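Parquet in the back bedroom has gone dull and a few blocks click when I step on them - refinish or leave it?

Asked in Floors and Walls, 2024-09-02

We moved into a second-floor place in Flinbridge in August and the long room at the back has the old block parquet, the little rectangular pieces. I love it, I really do, but it has no shine left in the strip between the door and the bed, and when I walk over there in socks a handful of blocks make a clicking sound. My sister says to rent a sander and do the whole thing over a long weekend. My neighbor says I'll go straight through it. The building is about 80 years old and I have no clue how thick the blocks are or what they were glued down with. I have a small budget and zero sanding experience. Would you sand, or is there something gentler I can try first? Also, would a plain orange-brown floor look weird with gray-green walls? I'm leaning that way on paint.

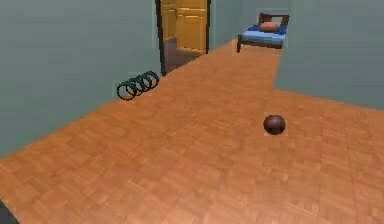
3 answers

Answer from parquet_pyo (accepted)

Don't rent the sander yet! Please! I did my own living room that way and the drum machine dug a groove by the doorway that I looked at every day for years, until I finally gave in and put a rug on it.

First find out how thick your blocks are. Pull up a floor vent or a threshold strip if you have one and look at the edge. If there's only a sliver of wood above the tongue, you're done with sanding forever and that's fine, you just recoat. If they're thick solid blocks you have options, but I'd still go slow.

For the dull strip, clean it properly before you decide anything. Half of what people call worn finish is old polish and floor soap that has built up. I used a cleaner from Vakwood, mixed weak, with a barely damp flat mop, and I changed the water a lot (gross, by the way). Do a test patch under the bed. Then put a few drops of water on the dull part. If they sit there in beads you still have finish, and a light scuff with a screen and a fresh coat will probably do it. If the wood goes dark in a minute or two, the finish is gone in that spot and a recoat on top won't blend in well.

The clicking is loose blocks. Tap around with your knuckles and put a bit of painter's tape on each one that sounds hollow. Mine lifted out with a putty knife. Now, the glue - in a building that age it may be black and tarry, and some of that old stuff has asbestos in it. Don't scrape it or sand it until you've had a piece tested. If it comes back clean, scrape off the high spots, use a flexible wood floor adhesive, and set something heavy on top overnight. I used paint cans.

On color, go for the gray-green. I have nearly the same thing, a muted sage paint with an orangey basket-weave floor,

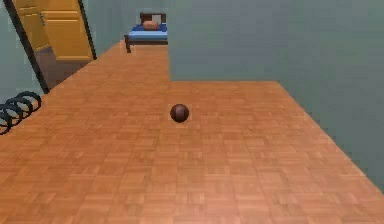
and my one tip is to buy the sample pot and paint a big piece of cardboard, then move it around the room for a few days. Mine looked almost gray in the morning and much greener by lamp light. I went one shade lighter than I'd planned and I'm glad I did.

Answer from Kyu-ri Kwak

Agree with most of that, but I'd pay somebody to look at it. I had a guy from Tarico come out, he was there for maybe half an hour, and he found that my loose blocks were all along one wall where a radiator had leaked. If I'd glued them back down they would have popped right up again. So check for damp. And keep a few spare blocks if you ever find any in a closet, they're a pain to match!

Answer from stairs62

just put a rug down

Comment from the asker

Thank you both (and stairs62, I guess). I did the water drop thing and it beads up everywhere except one patch near the door. Found 5 hollow blocks so far. Getting the glue tested before I touch anything. Does anyone know if the screen can be done by hand with a pole, or do I need the machine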